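Karotwood lunch club pilot: progress note to Fergal Phelan, 3/24/21

Spending to the end of this period is 2333 euro, inside the budget. I am less sure we are getting much for it.

Niamh Sheehan's leaflet went to 200 homes and brought in 6 replies. She calls that a good start. I would call it thin, and 2 of those were from people asking if we deliver, which the grant doesn't cover.

Ruairí Costello wants to add a second day. I have said no until the first one fills up. The caterer's claim that numbers "always pick up by November" came with no figures behind it, so I have left it out of the forecast. 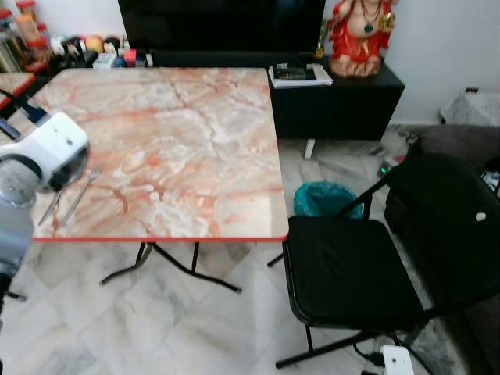 The deposit for the hall is still unpaid and I'd like your view on it before I sign anything.

Maeve Breathnach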